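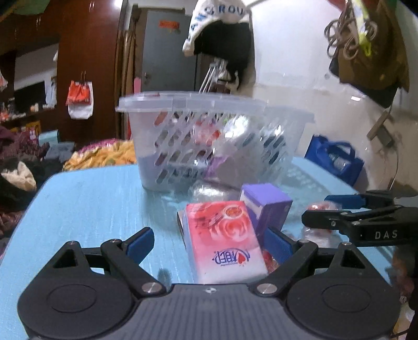
Garnia Sideline Mascot Suit, Adult

I've been selling supporters' gear for lower league and amateur soccer clubs for a good while now, and the mascot suit is still the thing I get the most emails about. Usually it's a club that bought a cheap one for a cup game, watched the head spin around backward when the poor kid inside tried to wave, and now wants something that will last a whole season. So this is the one I stock. I've worn it myself (twice, both times in May, both times at home games) and I came out of it sweaty but in a pretty good mood!

The suit is made by Garnia and comes as a head, a body, a pair of mitts and overshoes. The head sits on a padded harness that buckles under the arms, so it turns when your shoulders turn. You see out through the mouth. It's a decent view straight ahead and a lousy one down by your feet, so please take somebody along with you on stadium steps.

Animals in stock right now: bear, fox, rooster, and a goat that I ordered for Maltutow and then liked so much I kept it in the range. The Maltutow people run theirs hard, halftime penalty shootouts and all, and the only thing they've come back to me for is new overshoes. If you want a different animal, write first and ask. I can do most things with four legs. Fish are difficult.

Sizing

One body size, adjustable at the back with three sets of snaps. Tall people will show some ankle, and club socks cover that nicely. I'm on the short side and I close every snap and still have room for a sweatshirt, though I wouldn't wear one in there unless it's January.

Jersey

The suit doesn't come with a jersey. It takes an extra-wide one, and your regular kit supplier can probably make it, or I can have it done at Vukčević with your crest and a number on the back. They need your crest as a proper vector file. A screenshot from your fan page won't do it, and I say that with love, because I get a lot of screenshots.

Cleaning

The body goes in a big front loader on cold, the kind they have at the laundromat. Hang it up, don't tumble it. The head gets wiped inside with a damp cloth and left somewhere with air moving through it. The liner pulls out and I'd wash that after every game, really every one. Spare liners are on the accessories page, and so is the Jisero cooling vest, which I'd put at the top of the list if your season starts in summer.

Price and ordering

Suit complete: $750
Item number: 1007-G
Spare liner, overshoes, cooling vest: see accessories
Carry bag: included (the head has its own)

Stock animals go out on Wednesday, so get your order in the day before if you're in a hurry. Custom colors take longer and I'll give you a date before you pay anything. The packed box is 74 inches around, and it won't fit in a parcel locker, so give me an address where somebody can sign for it. The clubhouse is fine if there's a person in it during the day.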